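Treaties, Session 3: Signing, Ratifying and Everything in Between
Handout for the Tuesday group, Pornbridge Evening School

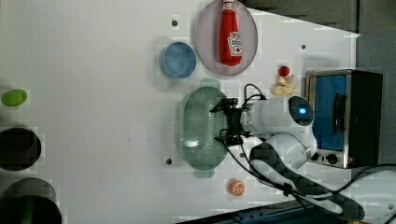
What does a state promise when it signs a treaty but hasn't ratified it yet?
It promises to hold off from anything that would defeat the treaty's object and purpose. The full set of duties comes later, once the state has ratified and the treaty is in force for it. The rule is in Article 18 of the Vienna Convention on the Law of Treaties, and it's one of my favorite bits of the whole course, so please read it before we meet (it's short!).

Words to have ready
Signature: shows the text is agreed and the state means to look at joining.
Ratification: the state's formal "we're bound," sent to the other parties or to a depositary.
Accession: joining a treaty you didn't sign, with the same effect as ratification.
Reservation: a statement that leaves out or changes the effect of some part of the treaty for that state.
Declaration: slippery! Sometimes it's a political text with no binding force, sometimes it's a note explaining how a state reads a clause. Look at what it does and don't trust the title.

Our practice case
Two neighboring states, Flirkari and Piltus, share a river. They and eight others, 10 in all, have signed the Csizmadia Convention on River Navigation. Article 22 says it enters into force when 3 states have ratified. Flirkari ratifies in November with a reservation: it won't accept the compulsory court clause. Piltus has signed only, and its parliament is still debating.

Work through these in pairs
Is Flirkari bound yet? Go back to Article 22 before you answer.
Piltus wants to build a dam that would close the river to all boats for good. Can it, while the debate goes on?
Suppose Piltus ratifies and objects to Flirkari's reservation. What's left between the two of them? Articles 20 and 21 of the Vienna Convention are your friends here, and they repay a second reading.

People often get stuck on the third one, and it's such a good puzzle that I'd like us to spend a full half of the class on it. An objection doesn't automatically stop the treaty from working between the two states. Piltus has to say so definitely if that's what it wants.

For next time
Write up to 300 words on the dam question, taking Piltus's side even if you think it's wrong. Bring the preamble of any treaty you like, with the verbs underlined. "Reaffirming," "recalling," "deeply concerned" – they're wonderful once you start noticing them!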